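Home | News | Reviews | Workshop | Forum | About

Briltholm puts two grippers head to head, and the cheap one holds its own

4 May 2025

I've been bugging the Briltholm folks for weeks to let me watch their gripper comparison, and they finally gave in! So I spent a long morning following two candidates through the same set of tabletop jobs, all of it in simulation for now – the real arm doesn't get its turn until September.

In one corner, the Drukura two-finger, a plain parallel jaw with rubber pads. In the other, the Telon, which has three fingers, a softer grip and a price tag that made me put my coffee down. Both ran on the same simulated arm with the same Rankin controller, so nobody could blame the software.

Each gripper got 919 tries at picking up small household stuff and setting it down again. The Telon dropped fewer things with round sides (no surprise there), but the Drukura was quicker on nearly everything with a flat edge, and it fit into tight spots where the third finger kept bumping. Over the 386 tries the team marked as "narrow gap," the two-finger came out clearly ahead. I would have bet lunch on the other result.

The part I liked best was the camera side of it. They're trying two viewpoints as well, one on the wrist and one fixed, and the room gets a different look from run to run so the controller can't just memorize one table.
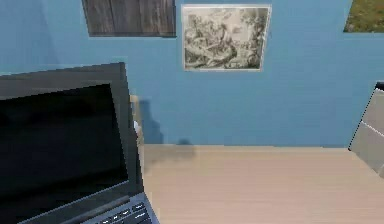

Clutter is what gives the fixed view trouble. Put something big up close and whatever stands behind it shrinks to a sliver, and then the controller has to guess at the shape. The wrist view can move over and take a second look, but that costs time – and the team is pretty strict about its 40 second limit per try.

Next up is a rerun with heavier objects, plus a new set of pads for the Drukura. I've asked to come back for that one, and I'm bringing my own mug for them to drop.

Comments (3)

gearhead_pdx: Did they try the Telon with one finger locked? We did that at work and it helped a lot in tight spaces.

marlow39: Sim numbers are nice but I'll wait for September. Rubber pads never behave the same on a real table.

tincan: More on the wrist camera please!!

Contact us | Copyright 2025 | Back to top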